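Bench Nine

The inventory of the Elton depot took 29 days. The clerk had estimated less, and wrote the lower figure on the first page of the ledger, where it stayed.

Kernov had bought the depot from Jakell in August with its contents, and the contract required a list of the contents. Jakell had supplied one. It gave the number of cartons as 1,391 and did not say what was in them. The clerk was sent to find out. He was issued a ledger, a scale, a box of pencils and a key to the east door.

He worked one carton at a time. The procedure was his own and he wrote it inside the cover. Set the carton upright on the bench. Read the label. Weigh it. Enter the weight in grams. Return it to the shelf with the label facing out. Sharpen the pencil at the end of each page.

By the second week the entries had become regular. Tea, 115 grams. Tea, 115 grams. Lamp wicks, weight not stated. Tea. The clerk noticed that he had begun to know the weight before the scale did, and he made a rule against writing it down early.

At carton 246 the label said Erraji.

It was a small carton, no different in size from the tea. The word was printed once, in plain capitals, with no weight and no address. Erraji was not in the supplier index. It was not in the Jakell list, but neither was anything else. He put the carton on the scale and the needle did not move. He took it off, tested the scale with a packet of tea, and got 115. He put the carton back. The needle stayed at zero.

He entered the result and went on to 247. 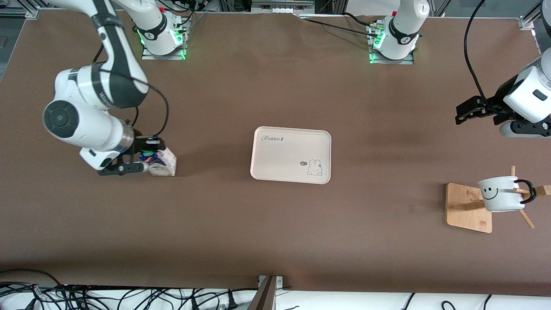
What does a clerk do with a carton that weighs nothing?

He records a zero in the weight column and initials it. The manual covered empty cartons on page four: they were to be flattened and struck from the count. It defined an empty carton as one that had been opened and found empty. This one was sealed at both ends, and the clerk had no authority to break a seal.

He came back to it on the last evening, with the other shelves done. The light from the east door reached as far as the bench until six, and he had twenty minutes of it. He stood the carton upright and looked at it. He pressed one side with his thumb. The side gave a little and came back, the way card does when there is something behind it.

He weighed it again. Zero.

He weighed the ledger, for comparison, and wrote down the result. Then he set the carton on top of the ledger and weighed them together. The needle settled lower than it had for the ledger alone. The difference was small, two grams or three – less than a pencil. He repeated the test with the carton beside the ledger, then underneath it, and got the same figure both times.

There was no column for this. He ruled one in the margin, headed it Remarks, and left it blank while he thought. Outside, the Kernov truck turned in at the gate and stopped with its engine running. The driver would want a signature and a total.

The clerk put the carton back in its place on the shelf, between 245 and 247, label out. He laid a packet of tea on top of it. In the new column he wrote: secured. Then he signed the page, added up the weights and subtracted three grams.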